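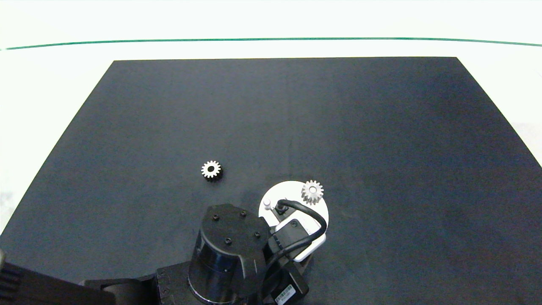
Figure 2. Transfer of spur gears on the dark mat, with one gear on the round white plate of the arm.

Section 3. Setting up the gear transfer task

3.1 Purpose of this section

This section describes how to prepare the Rirnico bench arm for the transfer of small metal spur gears, how to teach the positions it will use, and how to run the first cycle. It is intended for operators who have completed Section 2 (Unpacking, Mounting and First Power-Up). The arm must already be fixed to the bench and must have passed its start-up check.

The procedure applies to arms supplied with the flat plate fitting. Owners of the two-finger fitting should refer to the separate leaflet supplied with that part, as the approach heights given below are not suitable for it.

3.2 Before you begin

You will need:

The arm, mounted and connected to its control box
The dark work mat supplied in the Nerklow accessory pack
At least two spur gears of the same type
A lint-free cloth
The Hayat control software, installed and licensed

Check that the emergency stop button is within reach of the operator's seat and that it has been tested during the current shift. Do not carry out any of the steps in this section if the stop button has not been tested.

CAUTION: Keep hands, hair, sleeves and lanyards clear of the arm whenever the amber lamp on the control box is lit. The arm may start to move without further warning.

CAUTION: Gear teeth may have sharp burrs. Wear light gloves when handling gears that have not been deburred.

3.3 Preparing the work surface

1. Switch the control box to HOLD. The amber lamp goes out.

2. Wipe the bench and the underside of the mat. Grit trapped under the mat will raise it locally and alter the pick height.

3. Lay the mat flat in front of the arm with the smooth face upwards. Press outwards from the centre until no ripples remain.

4. Confirm that the mat covers the whole of the intended work area. Pale metal parts are found most reliably against a dark background, and gears placed directly on a white bench may be missed.

5. Adjust the room lighting so that it is even. Avoid a single strong lamp to one side. Long shadows beside the teeth may be read as part of the gear, and the measured centre will then be wrong.

6. Wipe the gears clean of oil and place one of them flat on the mat, within reach of the arm. The gear must not lean against another part or overhang the edge of the mat.

Note: The mat will show slight differences in tone after use. These do not affect operation. A mat with cuts, glue or shiny patches should be replaced.

3.4 Checking the plate and cables

1. With the control box still at HOLD, look over the round plate at the end of the arm. The surface should be clean and free of chips.

2. Check that the small pin on the plate is upright and does not move when pressed lightly with a fingertip. A loose pin must be refitted before use. See Section 7.

3. Check that the cable connector is fully seated. Do not pull on the cable to test it.

4. Follow the cable by eye along its whole length. It should form an open loop beside the plate and must not be pinched, twisted or stretched at any position of the wrist.

5. Move the wrist slowly by hand through its full range. If the cable touches a gear resting on the plate, return the wrist to its middle position and reset the loop as described in Section 2.

CAUTION: Do not shorten the cable loop with ties or tape. A tight cable may pull out of the connector during a fast move and cause the arm to stop while carrying a part.

3.5 Teaching the positions

1. Start the Hayat software and choose New Task, then Flat Plate.

2. Enter a name for the task. Names may contain letters, numbers and hyphens only.

3. Switch the control box to TEACH. The amber lamp flashes slowly.

4. Guide the arm to the rest position, with the plate level and well clear of the mat. Press Store.

5. Guide the arm to the position at which a gear is to be received on the plate. Press Store.

6. Guide the arm to the position at which the gear is to be released. Press Store.

7. Choose Review. The software lists the three stored positions in order. Correct any position shown in red, as this lies outside the safe reach of the arm.

8. Choose Save and return the control box to HOLD.

Note: A gear may rest towards the edge of the plate and still be carried safely at low speed. For normal running, the central bore should lie fully within the plate. If gears repeatedly settle near the rim, teach the receiving position again.

3.6 Running the first cycle

1. Set the speed to Low. The software will not offer a higher setting until one full cycle has been completed.

2. Stand clear, switch the control box to RUN and press Start.

3. Watch the complete cycle with one hand near the emergency stop button.

4. When the arm has returned to the rest position, inspect the released gear and the mat for scratches.

5. Repeat the cycle with a second gear. If both cycles finish without a message on the screen, the speed may be raised to Medium.

If the arm stops during a cycle, switch to HOLD before reaching into the work area. Remove any gear from the plate by hand and write down the message number. Message 663 means that the plate was not level when a gear was received. Repeat step 5 of 3.5 and run the cycle again at Low.

3.7 Routine care

The plate should be inspected at the start of each shift and cleaned with a dry cloth. Do not use solvents. The control software keeps a cycle count and will show a reminder at every 3,000 cycles, when the pin and the cable connector are due for a full inspection. The reminder can be put off once. The result of each inspection should be entered in the service record at the back of this manual.

3.8 Help and service

Questions on this section should be sent in writing to Esther Sang, Customer Support, at the Mernthorpe service office. Please quote the serial number from the control box, the software version and any message number shown. Arms returned for service must be packed in the original carton with the plate removed and wrapped separately.

Continue to Section 4, Adding a Second Work Area.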